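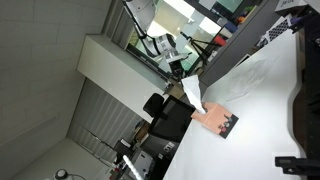 Raelene Maihi would have preferred to be asked before the arms were installed. She has packed guest supplies at Barua for 8 years, and when the company surveyed its staff in September, she wrote that the decision had reached the packing room after it was already made. Her remark now appears on the first page of the internal review, at the request of the people who compiled it.

Barua prepares room kits for hotels and small clinics. A kit holds soap, cups, a sewing card, printed notices and, in most cases, tissues. The company sends out 1,392 kits on a full day. Until last year every one of them was filled and checked by hand, including the small last step that hotels insist on: the first tissue has to stand up out of the box.

That step was the first to be given to a robot arm, and it proved harder than the planners had expected. A tissue weighs almost nothing and tears easily. If the gripper closes too low, it crushes the opening of the box; if it closes too high, it lifts a corner and lets it fall. Indum, the firm that supplied the software, spent most of its time at Barua on this one motion. The arm must take hold, draw upward slowly and stop before the sheet comes free.

"We had budgeted two weeks for tissues and four months for everything else," said Theresia Leitner, who led the work for Indum. "Those figures should have been the other way around."

The change in the packing room has been one of attention more than of speed. Packers used to work at a steady rhythm and could talk while they did so. Six of them now hold the title of cell operator. They load the boxes, watch the pull, and step in when a sheet tears or a box shifts. The work is lighter on the wrists, a point on which the survey was nearly unanimous. It is also quieter, and several respondents did not count this as a gain.

Charito Castillo, one of the six, described the new job as waiting with responsibility. She spends less of her shift moving and more of it deciding whether a fault is worth stopping for. She has asked that operators be allowed to rotate back to hand packing every two hours, and the company has agreed to a trial.

Pay has been the more difficult subject. The operator title came with training but, at first, no change in grade. Heather Rewi, who represents the packing staff, argued that a worker who can restart a cell and correct its grip settings is doing technical work and should be paid for it. Management accepted the argument in part. Operators who complete the full course now receive a one-time payment of $800, and the question of grade has been put off until the next agreement.

No packing positions have been cut so far. Two employees who left were not replaced — a distinction that the review records without comment.

Ngaio Ngata, the operations manager, said the company would not extend the arms to the sewing cards or the printed notices until the present arrangement had run through a busy season. Packers will sit in on the next round of planning from its first meeting. Maihi has put her name down.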